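Home | News | Products | Stores | Contact

Wenari to Open Tableware Outlet in Tapley

TAPLEY – Tableware maker Wenari will open its first factory outlet in Tapley on a Saturday in February. The store takes over the former Grinness furniture showroom and will create 19 jobs.

The outlet will sell open-stock flatware, seconds and discontinued dinnerware lines. Customers can buy single forks, knives and spoons to fill gaps in an older set, and staff will help match patterns at the counter. Doors open at 10 a.m.

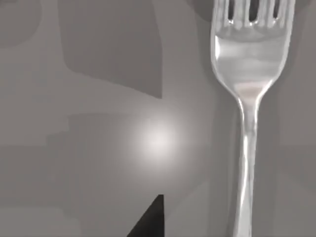
Stock will come by truck from the company's warehouse in Brurorum, with deliveries twice a week. The opening range covers 775 items. Orders placed online can be picked up at the store at no charge, and returns will be accepted there with a receipt.

Wenari has leased the building for five years. Work on the floor and lighting is finished, and the parking lot will be repaved before opening day. Applications for sales and stockroom positions are being taken now through the company's website.

Media contact: Wenari Press Office, Brurorum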